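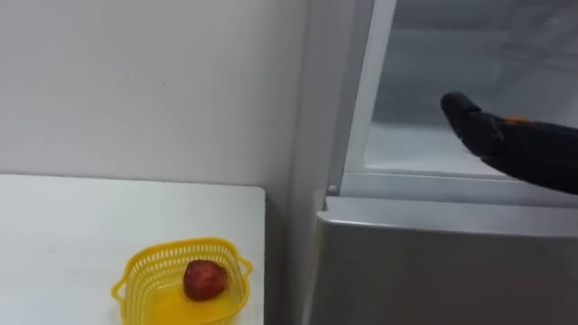

*Yellow basket on the white table, one red fruit inside, refrigerator at right.*

# Surport Fruit Storage Photos

Still photos of fruit being stored in a home kitchen, grouped by where each piece sits: in a basket, on the table, or on a refrigerator shelf. The set holds 3071 photos in 12 folders, one folder per storage session. Compiled by Lanying Gu for the Tindholm household storage survey.

## Contents

- `photos/` — JPEG files, sorted by session
- `items.csv` — one row per visible piece of fruit
- `places.csv` — list of storage places and their short codes
- `notes/` — free text from the labelers, unedited

## Labels

Each row in `items.csv` has these fields:

| Field | Meaning |
|---|---|
| `photo_id` | key to the file in `photos/` |
| `fruit` | common name, or `unknown` |
| `place` | `basket`, `table`, `shelf` |
| `compartment` | `upper`, `lower`, blank if not in the refrigerator |

`place` records the nearest support. Fruit in a basket on the table is `basket`, never `table`. A basket moved to a shelf keeps `basket` and gains a value in `compartment`.

Color alone is not enough to name a fruit. Small red pieces with no cap or stem showing were labeled twice, by Tranton and by Yu; where the 2 labels differ, `fruit` is `unknown` and both answers are kept in `notes/`.

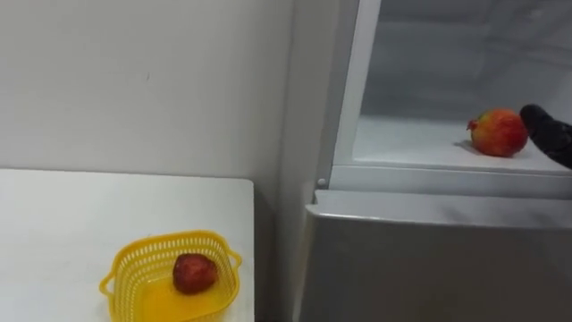

*Upper compartment open: pomegranate on the shelf, red fruit in the basket.*

Photos like this one get 2 rows, one with `place=shelf` and `compartment=upper`, one with `place=basket` and a blank compartment.

## Known issues

- Sessions 3 and 4 share a basket ID. Join on `photo_id` instead.
- Door state is not labeled. A blank `compartment` does not mean the refrigerator is closed.
- Ripeness was dropped in May — the labelers' scales did not match.
- Shelf height is not recorded.

## Changes

- 1.1: `compartment` split from `place`
- 1.0: first release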